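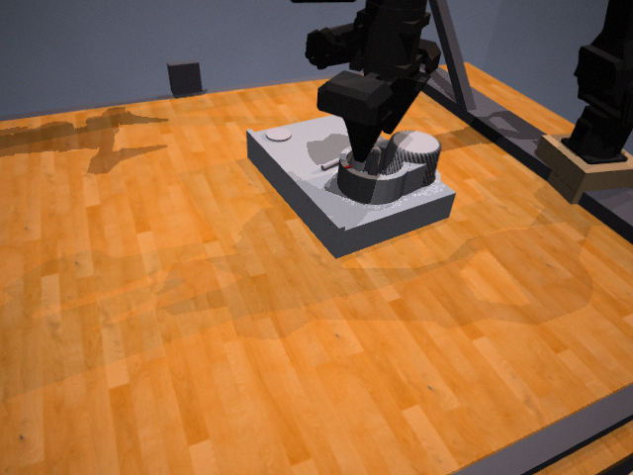 4.2 Simulated Workcell and Task Definition

The Uleveo planner was developed and tested in a simulated workcell in which two arms share one tabletop. The task used throughout this section is the handling of parts at a gear assembly that rests on a flat base plate. It was selected from the Majimbun task set for two reasons. The parts sit close to one another, so that a path toward one of them often passes near another. In addition, the housing is hollow and open at the top, and a tool that reaches into it has little room to correct a sideways error once it is below the rim.

Each trial begins from a saved state. The pose of the base plate is drawn at random within limits set by the reach of both arms, and the parts on the plate keep their positions relative to it. The planner receives the pose of the plate and the joint readings of both arms. It does not receive contact points or the state of the physics engine. These are logged separately and used only for scoring.

4.3 Planning Near the Housing

Motion is planned in two stages. The first stage finds a path for the whole arm from its current posture to a standoff pose above the target. It treats the other arm, its pedestal and the rails of the table as obstacles, each enlarged by a fixed margin. The second stage covers the final descent. In this stage the margin around the target part is removed, the tool axis is held vertical, and the allowed speed is reduced to 16 percent of the first-stage limit.

The switch between stages proved to be the most sensitive part of the system. In early versions, the second stage started as soon as the tool tip entered a region around the standoff pose. The arm could then begin its descent while the wrist was still turning, and the resulting path was blocked by the collision checker partway down. The current version requires that the wrist error stay below its limit for 12 control steps in a row before the descent is released. Figure 3 shows a view of the workcell in which the housing, the gear and the rear portion of the base plate can be compared.
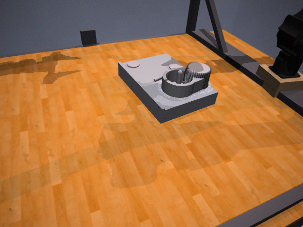
Figure 3. Simulated workcell with gear assembly on base plate.

Collision shapes for the assembly are built from its mesh. A single convex hull is not suitable, as it closes the opening of the housing and causes every descent to be rejected. The mesh is instead divided into convex pieces by the Tollcombe preprocessing tool, with the wall of the housing handled separately from the gear. The teeth of the gear are replaced by a smooth cylinder for planning — the physics engine keeps the full tooth shape — and this change had no measurable effect on the paths that were found.

4.4 Use of Two Arms

The two arms are planned in sequence. The arm assigned to the part is planned first, and the remaining arm is then given a path that avoids the space swept by the first. If no such path exists, the second arm holds its position and the request is repeated after 80 control steps. This rule is simple and gives up some speed. A joint planner was also tried, but its planning time varied widely from one plate pose to the next, and it was set aside for the work reported here.

4.5 Logging and Replay

Each run of the planner writes a record in the Jandwood format, which stores commanded and measured joint positions together with the reason for any rejected path. The evaluation in Section 5 draws on 385 such records. A record can be replayed without calling the planner, so a failed descent can be studied from any viewpoint after the trial. Replay was used to set the wrist limit described in Section 4.3 and to find two errors in the pedestal collision shape, both of which were corrected before the evaluation began.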